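Soso Pantry: simulated put-away episodes for a two-finger gripper

README, November release

Can a robot put the groceries away yet? Sort of, on a good day, and we think that's pretty exciting! Soso Pantry is our go at measuring how good the day has to be. It holds 3485 simulated episodes in which an arm picks up one everyday item from a table and sets it down somewhere useful. The scenes were built at Hakala and the scoring scripts come from Peltia.

What's in the folder

episodes/ has one file per attempt, with wrist camera frames, joint positions and finger opening.
tasks.txt lists the 10 chores in plain words ("put the tuna in the cupboard", "stand the can on its end").
held_out/ has 188 episodes we kept back for testing. Please don't train on these.

Cans are our favourite chore. A short, wide can has to sit squarely between the finger pads before they close, and a few millimetres to one side will give it a shove instead of a grasp. The wrist view gives the policy a good look at the lid and the front of the label, and it has to work out the rest.

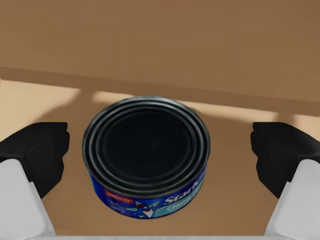
Zutargate wrote back after trying the first release that a can alone on a table is the easy bit, and that their own kitchen cupboard has cans stacked three deep behind the rice. They asked when we'd have a go at that.

Fair call. Clutter is next on our list, starting with pairs of items that touch. For now every episode begins with a single item and a clear path to it, so please read the scores with that in mind.

Known problems

Friction on metal rims is too generous, so real grasps will slip more than ours do.
Lighting changes between episodes but the table colour doesn't.
Version 2 renamed the finger opening field. Old loaders will read it as zero.

Over half the failures in our baseline runs happen at the set-down, which surprised us. If you get a better number on the held-out set, send it in with your config and we'll add it to the results table.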